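Godfrey Temba
Been reading the Orkham grasping write-up properly, after three people sent it to me with the word "solved" in the message. A few notes. Long thread, sorry.

The claim: their arm learned to pick blocks out of a bin from its own attempts, with no person labelling good and bad grasps. 2,938 tries logged, 1,979 of them counted as a success. Call it two thirds.

Two thirds is fine! I have no quarrel with two thirds. My quarrel is with the word "counted".

A try counts as a success if the fingers stop before they are fully shut when the arm lifts. So the gripper marks its own homework. Anything that keeps the fingers apart scores a point: one block, two blocks, a block held by a corner that drops a second later.

They did check this by hand. The check is in the appendix, it covers the first evening of running, and it was done by one person. I would like to see the same check on tries from the last week, when the fingers have had some wear.

Next thing. "Learned from scratch" is in the title. Page four says the arm only ever comes straight down, and the height is fixed in advance. That takes away most of the ways to fail. I'd have made the same choice, but I wouldn't have used that title.

The comparison bothers me more. Their baseline picks a random spot anywhere over the bin floor. With a handful of blocks in a big bin, a random spot is mostly bare metal. Beating that tells me the method can find a block. Can it choose a good grip once it has found one? No idea, the numbers don't separate the two.

Tatu Mbwambo made this point when the first draft went round in October and suggested a dull baseline: find the middle of any coloured blob, close across the short side. Half a page of code. It's still missing from the new version.

Fair's fair, they put the raw logs up, and most groups don't. Mwanaisha Tanui and I went through a chunk over two evenings. The curve in figure 3 flattens at 2,000 tries and the text says it is "still improving". I can't see it. Mwanaisha can, slightly, if she squints.

We've been trying the same recipe on our side, with red and green blocks. 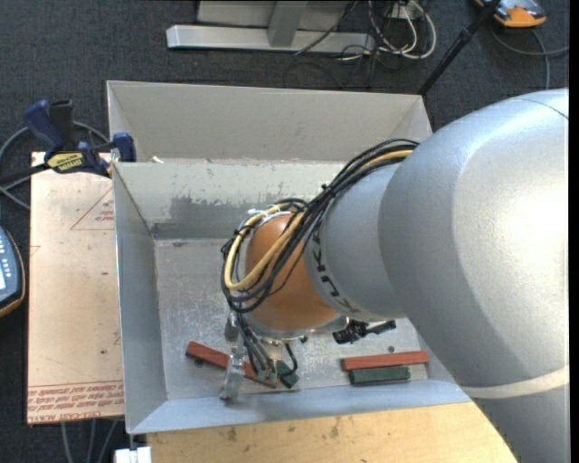

Gripper down in the bin, two red blocks and two green. The green one under the gripper is the sort of case I care about.

With a long block and a short one that near each other, the finger test can't tell you which you got, or whether you meant to. Sharon Muriithi wants to weigh every lift. Slower, but I'd believe the result.

What would change my mind: the blob baseline, a late hand check, and one run with blocks pushed up against the wall. Uldis Navickas says 3,000 tries is too few for the wall case anyway. Could be. Then say so in the paper.

Replies open. If you're one of the authors, I'd really like the finger-wear numbers.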